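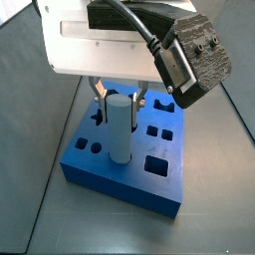 Home | News | Reviews | Opinion | Podcast | Forums

Let Me Fail the Puzzle

Last updated: May 17, 2026

Print this article | E-mail this article

I finished Clestia over the weekend and I can't stop thinking about the flooded observatory. You walk in, the door shuts, and there are 15 brass dials on the wall with no labels. Your companion says nothing. No glowing outline, no "Maybe those dials do something!" after four seconds of standing still. I was stuck in there for most of an evening and I loved every minute of it!

I want more of this. Big adventure games have become so nervous about losing us that they blurt out the answer before we've had a chance to look at the question. Hileck, which came out in December and is gorgeous, is the worst case I've played. Its hero talks to herself constantly, and what she says is the solution. I'd be turning the camera to admire a waterfall and she'd mutter that the crank probably fits the wheel by the bridge. Well, thanks – I was looking forward to finding that out.
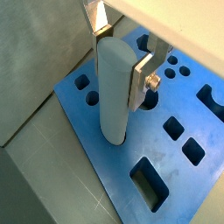

A gray peg upright between gripper fingers, over a blue plate with holes of different shapes.

I understand where it comes from. Studios watch people play, they see somebody put the controller down, and they panic. A game that took years to make can't afford to have half its players quit in chapter two. And some players really do want the story without the roadblocks, which is a perfectly good way to spend an evening. Give them a hint button. Give them a skip button too, and put it where they can find it!

What bugs me is when the hints can't be turned off. Hileck lets you change the subtitle color, the size of the crosshair and the strength of the controller rumble, and yet there's no switch for the muttering. Ilton, a tiny game about repairing clocks in a mountain village, got this right with a slider on the first menu. Set it to zero and the village leaves you alone. Set it to the top and the baker will practically walk you to the right gear.
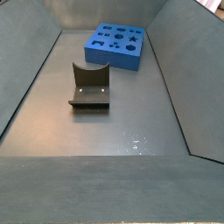 Ilton also does something smart with wrong answers, and I wish everybody would copy it. Put the wrong gear in a clock and it runs – badly. The hands go backward, or the bell rings all night and the neighbors complain. You learn from the complaint. I spent ages making clocks misbehave on purpose (the one above the tavern is fantastic) and by the time I reached the big tower I knew how everything fit together without ever reading a tutorial.

Compare that with the red X and the buzzer. A buzzer tells you to try again, so you try everything until it stops buzzing. I've cleared whole temples that way and couldn't explain a single room afterward.
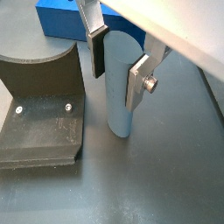 The cylinder held upright, its lower end just above the table.

Clestia isn't perfect, by the way. The greenhouse puzzle depends on a sound cue I could barely hear over the rain, and the final staircase goes on forever. I'd still take both over another chatty sidekick. When those 15 dials finally lined up I yelled loud enough to wake the dog, and then I went back and loaded the save just to do it again.

So if you're making one of these games, please give me the slider. I'll be setting it to zero.

Print this article | E-mail this article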